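Progress report no. 3 – Household Sorting and Small Objects Project
To: Modupe Balogun, Clolow Fund
From: Severino Rivas, Wandeck Community Workshop
Monday, March 19, 2018

Dear Modupe,

You asked for something shorter than last time. I have taken out the history of the building and most of my feelings about the shelving.

Where we are. The collection of household objects stands at 511 pieces, against the 490 we promised you in the application. Please don't read this as efficiency. People hear that a workshop wants old kitchen tools and they arrive with bags. We have stopped accepting whisks.

Of the 26 table sets we planned, 21 are finished. A finished set has its contents chosen, cleaned, listed on a card and laid out at least once on a real table, with someone trying to put everything back where it belongs. The other five exist as piles. Two of those are good piles.

What goes into a set. We settled in the end on ordinary things that don't match. The early sets were too tidy – everything came from the same catalog, and sorting it was like sorting a catalog. The newer ones mix kitchen pieces with boxes, trays and odds and ends, and there is usually a cup to stand the long things in. The cup has caused more discussion than any other item in the budget. Half of our testers treat it as a container and the other half want to put it away with the cups.

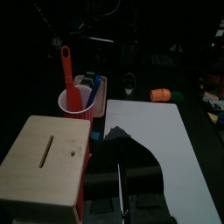 The spatula question is related. If it lives in the cup, the cup can't be moved without tipping something, and people learn to shift the two together. We like that and have kept it. The wooden box with the slot and the round hole has also stayed in, mainly on the strength of how long people spend deciding what it is for. I have heard four theories and I am not going to rule on them.

What went wrong. The storage crates from Bognár came a size smaller than ordered, so the large white board doesn't fit in any of them and now travels separately, under somebody's arm. Mirkodeck have quoted us for a flat case. The quote is attached and I would ask you to sit down first.

The cards are also behind. I wrote the first batch myself and was told they were "hard to follow in places," the places being the front and the back. They are being rewritten in plainer words.

Money. We are under on materials and over on transport, by nearly the same amount. With your permission I would like to move the one to cover the other.

Next. The remaining five sets, the new cards, and a second round of table sessions before we close in August. I would also like to lend one set to you for a week, so that your office can settle the matter of the cup.

With thanks,
Severino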